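# Trying out hand-held grippers: what I'd do again

I've spent a good part of this year comparing grippers you hold in your fist, and I keep getting the same emails, so I'm putting my workshop tips in one place. These are small habits, mostly, but they've saved me a lot of swearing!

**Look at the pad first.** I like a soft V-shaped pad with mesh in it and a good thick rim – things settle into it by themselves. Press it with your thumb before a session. If it comes back slowly, swap it. My pads last 155 grabs or so on mugs and a lot fewer on anything with a sharp edge (can openers are murder). 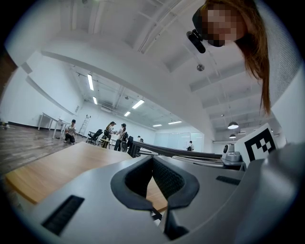

**Keep the vents clear.** It's so easy to wrap your palm right over the slots when you're concentrating. Jhun Macaraeg stuck a strip of bumpy tape on his Rovcombe grip so his fingers know where to stop, and I copied him the same day.

**Change one thing per round.** Same table, same objects, same order, and swap only the gripper or only the camera. I do 19 tries, write down the misses, then take a break. When I tried the Prinby pad and a new lens mount on the same afternoon, I had no idea which one had fixed my drops, and had to do the whole lot over.

**Tie your hair back if you're wearing a head camera.** I say this as somebody who ignored it for months. A loose strand in front of the lens can spoil a clip, and you won't notice till you play it back. 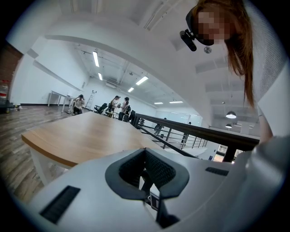

*Leaning in over the gripper with the head camera on, oak-colored table to the left.*

**Wipe lenses with a dry microfiber cloth.** Paper towel leaves fuzz. I keep 8 cloths in a zip bag and wash them without softener.

**Label your memory cards.** Masking tape, pencil, gripper name, round number. My old Grurkside clips are all called "test" and there are 232 of them, so learn from me – I still haven't sorted those out.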